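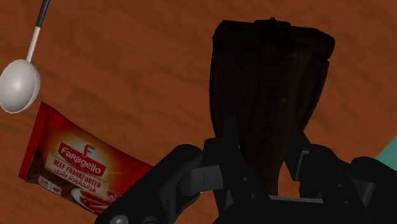
Trotora list wrote, late in February:

> How many simulated demos do you folks collect before you bother training anything? We have a small pile of them from the Garkbridge tabletop set and I keep going back and forth. Half of my group wants to train now and see. The other half wants to keep recording until we run out of patience. Also, does anybody else find that the wrist view is the one that gives you trouble? Our overhead view is fine. The wrist view is all gripper.
>
> And one more while I'm at it - do you keep the clumsy ones?

Oh good, somebody else is stuck on this too! I've been meaning to write to the list about it for weeks, so you get the long version.

We train early. Our first run was on 457 demos, all of them in simulation, and it was pretty bad, but it was bad in ways that told us what to record next. The arm would go to the right part of the table and then close its fingers a little too soon, over and over. When we went back and looked at what we'd fed it, well, of course it did. Whoever was driving (me, mostly) had a habit of starting to close on the way down. You don't notice that when you're doing it, you're just trying to get through the batch before lunch. So we recorded a new set with a deliberate pause before the close, and that cleaned it up a lot. If we had waited until we had thousands, I'd have had thousands of my own bad habit.

We're at 3,884 now, spread over 52 table layouts. I'd trade a good chunk of the first number for a bigger second one. The layouts are where the learning seems to come from, at least with Burine, which is what we use for the training side. Ten more tries on a table it has already seen do very little for us. One try on a new table with something awkward on it is worth the trouble of setting up.

On the wrist view: yes, same here. The picture I put at the top is a pretty typical moment from ours. Fingers closed on the dark crumpled-looking thing, and the gripper taking up most of the lower half. The frankfurter package runs right in behind it, and you only get part of the ladle. I used to think of those as spoiled and I'd throw out the whole demo if too much of the table was hidden. Please don't do that! That's what the policy is going to see when it runs. If you only give it nice open views, it has no idea what to do once it's holding something, and holding something is most of the job.

What did help was keeping the two cameras together and dropping one of them at random during training, so it can't lean on the overhead view for everything. I think the setting is buried in the loader options. I had to go digging for it and I've already forgotten where it was, but if you get stuck write back and I'll look again.

The other thing is dark objects. Our gripper is matte black and so the very dark objects are the ones where I'd squint at the wrist view and wonder where the finger stopped and the thing started. We ended up varying the lights between layouts, and I wish we'd done it from the start. It costs nothing in simulation apart from render time. Printed packages have been easy by comparison, there's so much on the front for it to hang on to.

Clumsy ones - I keep them if the object ends up held, and I tag them. A fumble followed by a good recovery is gold, since you can't easily record that on purpose (I've tried, it looks like bad acting). If it ends with the thing on its side and the arm waving around over it, that goes in a separate folder and stays out of training. We had 2 people tagging for a while and they disagreed about what counted as a fumble, so now there's a short text file with the rules in it. I can post that if anyone wants it. It's not pretty.

One question back at you. Does your set from Garkbridge store the gripper opening as a distance or as a fraction? Ours came as a fraction and the Wi exporter wrote it out as if it were a distance, and I lost most of an afternoon to that. If yours does the same I'd like to know before I go bug the exporter folks about it.

I'll be around most mornings if you want to compare notes off list.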